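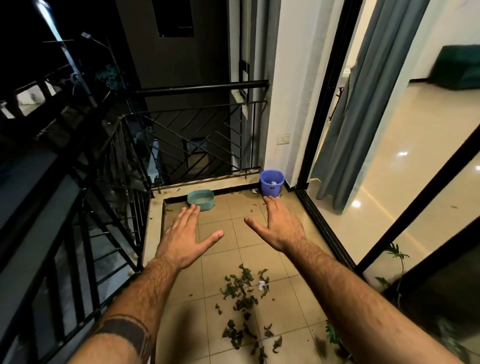
Zirndale, 7 de setembro de 2020

Oi, pessoal do Kalance!

Vai aqui o relatório do trimestre, com um pouco de atraso da minha parte (a culpa é da planilha de custos, que refiz duas vezes). Para quem está chegando agora: o dinheiro de vocês paga a nossa avaliação do Skerix, o kit de braço e garra para limpeza doméstica que a Filali quer pôr à venda em janeiro. A gente testa o kit, escreve o que achou e grava as tarefas feitas à mão, do ponto de vista de quem faz, porque o kit aprende com essas gravações.

Começo pela parte boa. Já temos 1.106 gravações aceitas! A meta do trimestre ficou para trás e ainda sobrou material para refazer o grupo de varandas, que era o mais fraquinho. Varanda dá trabalho, viu? Folha seca é leve, enrola, esfarela, e vem misturada com papelzinho amassado. Juntar tudo num montinho e levar até o balde parece bobagem para quem tem duas mãos, mas para uma garra de dois dedos é um senhor problema.

Pedi mais gravações noturnas de propósito. No manual da Filali a varanda aparece sempre de dia, com sol bonito, e muita gente só limpa a sua depois do jantar. À noite tem reflexo no piso, sombra do próprio braço em cima da sujeira, poste aceso lá fora, e a folha escura some no rejunte. Quero ver o Skerix se virar com isso antes de eu escrever qualquer elogio.

Agora o kit em si. A montagem levou 12 minutos na segunda vez (na primeira eu me enrolei com o cabo da base e prefiro não contar quanto foi). A garra é firme, silenciosa, e as pontas de silicone saem para lavar, coisa que adorei. O programa de calibração é que me tirou do sério: pede para recomeçar toda vez que a base muda de lugar, mesmo que seja um palmo. Já mandei a reclamação para a Filali e eles prometeram uma atualização.

Nos testes de folhas secas fizemos 14 rodadas. Em sete o braço levou o monte inteiro até o balde. Nas outras ele deixou farelo pelo caminho ou fechou a garra no vazio, geralmente quando a folha estava encostada no trilho da porta. Com papel ele vai bem melhor, e com a bacia no lugar do balde também, imagino que por a borda ser mais baixa.

Sobre o orçamento: estamos dentro. Gastei menos com transporte e mais com armazenamento dos vídeos, e queria a autorização de vocês para passar a diferença de uma linha para a outra. A planilha vai anexada, com as duas linhas marcadas em amarelo.

Para o próximo trimestre, quero repetir as rodadas de varanda com a calibração nova, começar as de área de serviço e escrever a primeira versão do parecer. Também preciso de um segundo jogo de pontas de silicone, porque o atual já está gastando de um lado.

Se puderem responder sobre o armazenamento ainda nesta semana, eu agradeço muito, o plano vence logo.

Um abraço,
Coordenação da avaliação Skerix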